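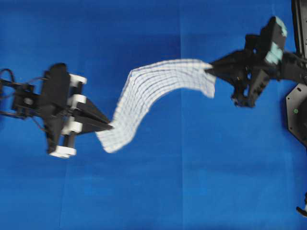 3/6/24, Urnthorpe workshop, cloth bench

Carried on with the grid-check cloths. Left over from last entry: fold line drift on the white ones, new blue cover for the bench, and whether we keep the printed grid or go back to hand-ruled lines.

**Bench cover**

Blue stays. White cloth with thin dark lines reads well against it and the cloth edge is easy to find at any angle. Two panels meet near the middle. Corina wants them sewn, I would leave them butted and taped from underneath, as a sewn ridge catches the hem when a cloth is dragged across. A few creases remain. Steam from the back only; the iron left a shiny patch on the old gray cover and we never got rid of it.

**Cloths**

Current batch is the rectangular white from Witkowska, grid printed one side. Washed 5 of them at 30 degrees, line dried, no softener. Measured square pitch before and after, along the long side and across it. Shrinkage is worse lengthwise, and the squares near the hem pull out of true first. Middle of the cloth is usable without correction. Outer two rows are not, and I have stopped recording them.

Unwashed cloths are too stiff to be of any use for drape work. The size in the fabric holds the folds from the packet, and they come back after the cloth has been laid flat overnight. Eugeniusz suggested a plain water soak in place of the full wash. Tried on one. Packet folds went, pitch changed less, hand still stiffer than the washed ones. Worth repeating with warmer water.

**Held by both ends**

With the cloth held up at both ends and slack between, it goes into an S and the grid lines bend with it. Lines are the quickest way to see twist. On a plain cloth the same twist shows as soft shading and people disagree about where it begins. Aníbal and I marked the turn separately on the same cloth, plain and then gridded. Plain: our marks were more than 5 cm apart. Gridded: both of us picked the same square.

Notes on handling:

- Pinch the hem, not the field. Pinching in the field leaves a pucker that takes a while to relax.
- Let the swing die out before reading any lines. The low corner is the last to settle.
- Same face up each time. Printed face is slightly slicker.
- Shake out and lay flat between holds, otherwise the previous bend biases the next one.

**Ink**

Rub test on the printed grid, 1000 strokes dry with a cotton pad, medium pressure. Lines lighter but continuous. Slight gray transfer on the pad. Wet rub not done yet. Marianna is asking the Clurkport people what the ink is, and until she hears back none of these go in with anything pale.

Hand-ruled lines (laundry marker) survived the wash but feathered along the weave. Line width after washing was uneven enough that I could not say which edge to measure from. Dropping hand-ruled unless somebody objects.

**Open**

- Hem: double-turned hem is heavy and pulls the free edge down. Ask Zuzanna if she can overlock a couple with no turn.
- Repeat soak, warmer.
- Wet rub.
- The pitch figures from March were taken with the steel rule, today's with the tape. Check one against the other before the tables are merged.
- Ruler with the chipped end is still in the drawer. Bin it.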